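**Gripper comparison, bench 2: picking from inside a bowl**

Tia Heywood and Nigel Ellwood have started on the bowl task for the Gasby and Nikmont controllers. The set-up is a round wooden bowl on the wood-grain table, inside the acrylic walls, with one green block lying diagonally in it. The parallel gripper approaches from above. Each controller gets 214 attempts from the same list of start poses, and the fixed camera stays where it is throughout.

The difficulty is clearance. The block spans much of the bowl floor, so a finger that comes down off centre meets the rim or the inner wall before it reaches the block. Opening width on approach is therefore logged along with fingertip height.

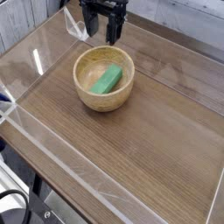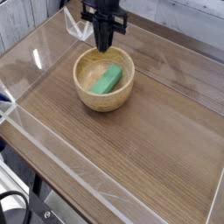
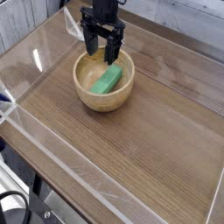
Gripper over the bowl, fingers open in the first and third views and closed in the second.

## Settings so far

- Force limit is the same for both controllers and is not to be changed between runs.
- Camera exposure is locked. Glare on the acrylic upset the block detector in October, and Freya Sedgwick has since masked the left wall in software.
- The Gasby unit stopped early on 39 attempts. Nearly all were rim contacts. The Nikmont figures are not complete.
- Timeout is 2000 ms per descent.

Logs go in the Hollis folder, one file per run. Requests for other objects should reach Tia before the next block of attempts is scheduled.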